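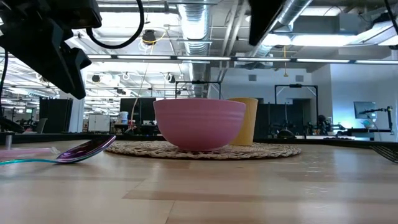 HOME & TABLE | Features | Read time: 4 min

The colored table has been coming back for two years now, and I have been waiting for somebody to tell me why I should want it.

You know the look. A pink bowl, a yellow cup, a braided placemat with a loopy edge, and a spoon that goes from turquoise to purple the way a puddle does at a gas station. It turns up in café windows and in the housewares aisle next to the phone cases. The stores call it "joyful." I call it a set of dishes that has already made up its mind about what kind of breakfast I'm having.

In July I decided to stop complaining from a distance and eat off the stuff for 22 days. I bought a matte pink bowl from Broseck, a yellow cup from the Fasico sale shelf, and a pair of rainbow-finish spoons in a cardboard sleeve with no maker's name anywhere on it. The placemat came from Biserura, a small shop that sells baskets, rugs and very little else. My own dishes, which are white and chipped and came from my aunt, went into a box under the stairs.

The first surprise was the matte finish, and it was a bad one. Shiny bowls let a spoon slide. Mine dragged. Every scrape of oatmeal made a small dry sound, and by the end of the first week there was a gray mark at the bottom that looked like a pencil line. It came off with baking soda. It was back two breakfasts later.

I took this to Xuelian Hao, who has thrown and glazed bowls for 18 years and sells them out of a studio behind her house. She wasn't sympathetic. "People touch a matte bowl in the store and they fall in love with it," she told me. "They never touch it with a spoon." She glazes her own bowls matte on the outside and glossy on the inside, and she thinks any company that doesn't is saving itself a step.

She did defend the wide rim. I had complained that it took up room in the cupboard, and she had me pick up a full bowl of hot soup with two thumbs on the edge. Fine. The rim stays. She also likes a narrow foot, for the looks of it, although she admits that a bowl with a small base and a wide top is the first thing to go over when a kid reaches for the salt.

The spoon is where I expected to win the argument. Iridescent flatware has always struck me as costume jewelry you put in your mouth, and I assumed the color would come off in the dishwasher. After 22 days it hadn't, or not so I could see. That proves very little. Zhenhua Deng runs a secondhand kitchen stall and sees what people's spoons look like after a few years, and his view is that the finish depends entirely on who made it. Some of what he gets is as bright as new. Some is bald at the tip and along the edge of the handle, with plain steel showing through. "You can't tell by looking when it's new," he said. "So don't pay a lot for it."

He also pointed out something I had managed to miss. The colored spoons almost never come to him as a full set. People buy two or four, use them for dessert or for photos, and go on stirring their coffee with the old ones. I checked my own drawer that night, and of course my everyday forks were still in there, dark and plain and doing all the work.

As for the placemat, I have no patience left. A flat woven mat is a sensible thing. A braided one with an uneven looped border is a crumb trap, and a glass set down near the edge will lean. Biserura's tag said to shake it out and wipe it with a damp cloth. I shook it out. The sesame seeds stayed. If your table has a glossy top, you may want something under a bowl to keep it from skating around and to spare the finish, and I'd accept that argument for a piece of cork.

Then there's the matter of everything being a different color on purpose. Pink with yellow is a pleasant pair, I'll give it that, and tan fiber under both calms them down. But add the turquoise handle and I felt I was eating in a toy store. My neighbor's daughter loved it. She's six.

The box under the stairs came back up on the last evening. I kept the yellow cup, which is straight-sided, easy to wash and a good size for tea. The spoons are in the drawer, and I notice I reach for one when there's ice cream. The pink bowl holds onions. The placemat is under a potted fern — it catches the drips, and the fern hasn't complained about the seeds.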